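Brirnus Ila: módulo de cámara para muñeca

Ref. 294. Ojo de pez, salida circular, fijación a la pinza con cuatro tornillos. Peso: 80 g. Cable incluido.

Ila graba desde la muñeca las demostraciones con las que se entrena la política de agarre Tang. El método usa la imagen circular completa, sin corregir la curvatura, para conservar en la misma toma el dedo y el entorno.
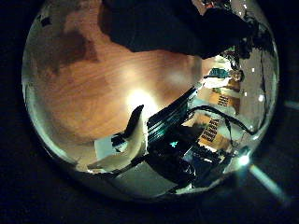 Vista de Ila sobre mesa de madera: dedo claro con punta negra, tarjeta blanca y reflejo de la luz del techo.

En el ensayo de Gustwood, dirigido por Corina Husar, se entrenó Tang con 1000 demostraciones en 16 tareas de mesa. La versión sin corregir falló menos agarres que la rectificada. Los brillos fuertes siguen dando errores de profundidad.

Informe del ensayo: 7/17/21. Próximas entregas en septiembre.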